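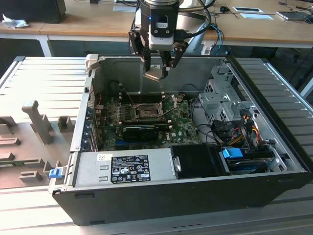

Noelia Nieto says a cell like ours needs one page of rules taped to the table and nothing more, and that if it runs to two pages people will stop reading at the first. I agree with her about the length. My problem is what goes on the page.

Rules for sharing a bench with a robot arm doing PC teardown

Posted by halfheight in Automation and Small Robots

We work on used desktop towers at Trusevero, in the Amside building. The arm has a two-finger gripper and a camera at the wrist. The tower lies on its side with the panel off, the arm handles small components over the board, and there is a gray plastic fixture tray on the table next to it. A person still does screws, stuck levers and anything with a cable on it. So hands go into the case several times per tower, and the arm is parked over it or near it.

There is no fence. The integrator gave us a speed limit and a force limit and a manual that mostly covers the arm by itself. It has very little to say about an open computer under it.

What I have so far for the page:

Wrist strap on before you touch the case.
Tower unplugged before it comes to the table.
Arm stopped before hands go in.
Nothing on the table except the tower and the tray.

My questions are these. Is "arm stopped" good enough, and stopped how? We have a pause button on the tablet and a red button on the controller, and people use whichever is closer. Second, does the gripper need some kind of static protection, or is the wrist strap on the person enough? Third, what do you do about a part that is already in the fingers when somebody stops the arm? We have had two people do two different things with it.

I am also supposed to say who is allowed to clear a fault, and right now that is everyone.

pinpitch

I'll take them in your order.

A pause on a tablet is a program function. It asks the software to hold, and the software can be told to go again by anyone who picks up the tablet. Don't treat it as a way to protect a hand. For reaching in you want the stop that your risk assessment names for that purpose, which should be a safety-rated one wired to the controller. On some cells that is a guard input or an enabling device and the red button is kept for emergencies. If yours has only the red button, use it, but ask the integrator to add a proper one, or people will get tired of resetting after every stuck lever and go back to the tablet. It always goes that way.

You say you have no fence, so I assume someone decided this is a collaborative application. That decision has to cover the whole job, including the gripper and whatever it holds. ISO 10218 has a part on the arm and a part on the integrated cell, and you want the second one. The arm being rated for contact tells you nothing about two narrow fingers, or a part with a sharp corner, coming down on the back of a hand that is resting on sheet metal. A hand between a finger and the edge of a case is a clamping point. Find those places and write them down. An open chassis has a lot of them, and the drive cage alone has bent tabs that will cut you with no robot involved.

Static. The strap on the person covers the person. The gripper is a separate path. If the fingertips are plain plastic or rubber they can hold a charge, and they touch the parts more often than your people do. Get fingertips in a dissipative material, and have the resistance to ground checked from the tip, with a meter, at the start of a shift. The same goes for the tray. Plain gray plastic could be anything, so measure it or get the data sheet from whoever made it. The table frame should be bonded to the same ground point as everything else. Don't assume the coating on aluminum profile conducts, it often doesn't.

For the part in the fingers, pick one rule. Ours is that the gripper stays closed on a stop and the person leaves the part alone until the arm has been moved clear of the case by jogging. Only then do you put a hand under it and release. We had a Rundusano gripper that opened on power loss by default, and every stop dropped something onto the board. Check what yours does with the air or power gone. It matters a lot if there is an open socket below it.

Add one line to your page: the socket lever position is checked before the arm is started. If a lever is up and the program expects it down, the fingers have less room than they think.

Karppinen_shop

just put a fence around it. we did and had zero problems since. also 800 mm/s is way too fast for anything with a person near it, whatever the manual says

pinpitch

A fence is a fair choice, but he has people in the case several times per tower, so he would need an interlocked door and a good reset procedure, and then the same questions come back at the door. On speed I'd say it depends on the distance and the stopping time, so I wouldn't put one number on the page for every move. Moves over the case and moves out to the tray can have different limits.

mtl_bench

I ran a refurb line for a while, 2,077 towers on the last contract, so a few things from the people side.

"Unplugged" is not enough. Power supplies keep a charge after the cord is out. We wrote: cord out, hold the power button, wait, and hang the cord on the hook where the operator can see it. Nobody opens the supply itself at the bench, ever, and your page should say that in its own line. If the supply is still in the case when the tower gets to the arm, the arm should have a keep-out zone over it too.

Tie back the loose leads in the case before you start the arm. A gripper finger will pick up a wire loop and lift the whole harness. The camera may or may not see it.

Faults: we had 8 operators and 2 names on the wall for clearing them. Everyone could stop the arm. Only those two could restart after a fault, and they had to look at the gripper first and write one line in the log. The log was a paper notebook on a string. We read it on Monday and that is how we found out the same clip was causing most of our stops.

I'd go with 9 lines on the page at most. Big type. Put the restart names at the bottom where you can change them with a marker.

halfheight

Thanks, this is what I needed. I checked and our gripper holds when the power goes, but the fingertips have no data sheet, so I have written to the supplier. Pause on the tablet is coming off the page. Still waiting to hear from the integrator about a second stop input.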